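Pembridge Repair Evenings: where we've gotten to by April

4 min read

Hi Gladys,

You asked for something short and readable instead of the big spreadsheet, so I'm just going to tell you how it's going (the spreadsheet is still coming, I promise, Ka-ming has it).

The big news first: we're open! The old shop unit on the Pembridge side finally has working heat and a door that locks, and we've been running repair evenings there through the winter. People bring in lamps, coats, toasters, chairs with one bad leg, and we sit down with them and try to fix the thing together. We've had 87 items across the table so far. Plenty went home mended, a few went home with a shopping list for parts, and there was one bread machine we all agreed to stop talking about.

Sewing is the surprise hit. I had pictured a table full of kettles, and what we got was zippers. So many zippers! Sum-yee Yeh has been teaching a little hemming class before the main session starts, and it fills up faster than anything else we do. She'd like a second machine and I'd like her to have one, so you'll see that in the request at the bottom.
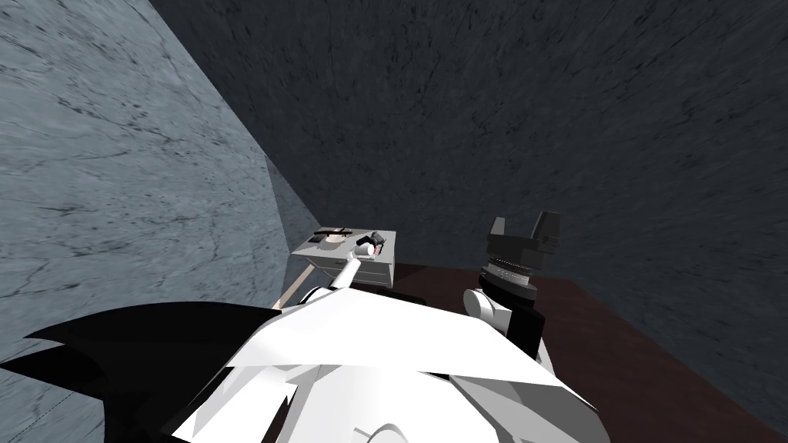

The money. Of the $2,000 you gave us for setup, most went on hand tools, a decent soldering station and the electrical safety tester. The tester cost more than I wrote in the application. I went with the older price list, which was my mistake, and I made up the difference by buying used clamps and skipping the printed banner. I don't miss the banner. The rest is set aside for thread, solder, glue and fuses, and it should carry us into the summer.

Training has been slower than I wanted. We said we'd have four people signed off to do electrical checks by now and we have 3. Chia-hao Tang is booked on the next course and then we'll be where we said we'd be. Until then, if only one tester is in, we take fewer plug-in items that evening and tell people at the door. Some of them are annoyed, which is fair, and most come back the next time.

The other thing that's behind is the tool library. I really thought we could start lending by March. The catalog is done and the labels are done, but the insurance people came back with a long list of questions on power tools, and I've been answering them a page at a time after work. My plan now is to start with hand tools only and add the drills later. If you'd rather we wait and launch it all at once, tell me soon, as I'd like to put the notice up.

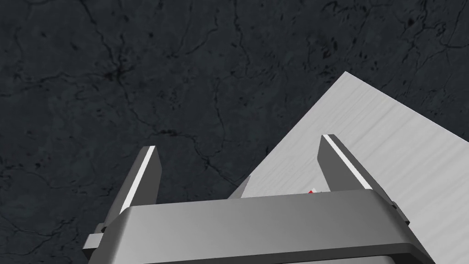

On the nicer side, the high school got in touch! They want to send a group of 18 kids over for an afternoon to learn how to patch a bike tube and sew on a button. I said yes right away and then worried about chairs. We'll split them into two groups and I think it'll be great fun (loud, but fun).

What I'd like from you for the next stretch: an okay to move the leftover banner line into sewing supplies, your view on the tool library, and a visit if you can manage it. Come at 6:30, before it gets busy, and bring something broken.

Thanks for backing us,
Chia-hao Kwan

Last updated: April

Related
Sum-yee's guide to replacing a zipper
What we can and can't test at the repair table
Hand tool lending: draft rules for comment
Winter report from Pembridge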